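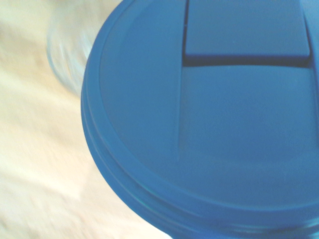 Un couvercle bleu, vu de près.

Platach relance la consigne, et tout le quartier s'y met

24 avril 2022

Voilà une nouvelle qui fait plaisir ! La coopérative Platach rouvre en juin son circuit de vente en vrac et de consigne, arrêté depuis deux ans, et elle voit grand : 200 foyers sont déjà inscrits pour la première tournée, alors que le bulletin d'adhésion circule depuis quelques semaines à peine.

Le principe reste celui que les habitués connaissent. On vient avec ses récipients ou on en prend sur place contre une caution de 2 euros, on remplit, on pèse, on rentre chez soi. Sirops, huiles, vinaigres, jus de pomme pressé dans la vallée, lessive, savon liquide : la liste s'est bien allongée par rapport à la première saison, et on y trouve même du lait fermenté (à boire vite, il se garde mal !).

« Les gens nous arrêtaient dans la rue pour demander quand on recommençait », raconte Tiruwork Weldu, qui coordonne les achats. Elle a passé l'hiver à faire le tour des producteurs, et huit d'entre eux ont signé pour l'année entière. Parmi eux, la ferme Urquijo, dont le vinaigre de cidre avait disparu des rayons en une matinée lors de la dernière vente, et la petite savonnerie Fernus, qui livrera désormais en bidons repris et lavés.

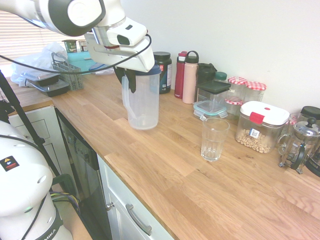
Un local plus grand, rue Grultov

L'autre grand changement, c'est l'adresse. Finies les ventes sous l'auvent, à se serrer dès qu'il pleuvait : la coopérative s'installe rue Grultov, dans l'ancienne mercerie, avec une vraie arrière-salle pour le lavage et un quai où la camionnette peut enfin se garer sans bloquer le bus. La peinture est finie, les étagères arrivent, et les balances ont déjà été contrôlées.

Ainhoa Carretero, chargée de l'aménagement, est intarissable sur le plan de travail en long qui accueillera les fontaines à jus. Elle a aussi obtenu que la porte soit élargie pour les poussettes et les fauteuils, ce que beaucoup d'adhérents réclamaient depuis l'ouverture.

Côté récipients, la collecte lancée auprès des habitants a dépassé toutes les espérances : 883 bocaux, carafes et bouteilles ont été déposés, et le tri continue. Les modèles à large ouverture sont les plus demandés, ils se nettoient bien et on y passe la main. 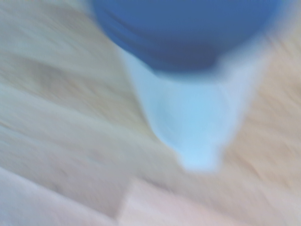 Pour les couvercles, en revanche, il en manque encore ! Beaucoup de bocaux sont arrivés sans le leur, et la coopérative lance un appel à tous ceux qui en gardent un tiroir plein à la maison. Toutes les tailles sont bienvenues, en métal comme en plastique, du moment qu'ils ferment encore correctement.

Des ateliers sont aussi prévus dès l'ouverture, avec une première séance consacrée aux sirops maison et une autre aux conserves de légumes, animée par des cuisinières du quartier. L'inscription se fait au comptoir, et les enfants sont admis avec un adulte.

L'adhésion annuelle est fixée à 8 euros par foyer. Les bulletins sont à retirer à la boulangerie de la place ou directement rue Grultov, où l'équipe tient une permanence en fin d'après-midi pendant les travaux.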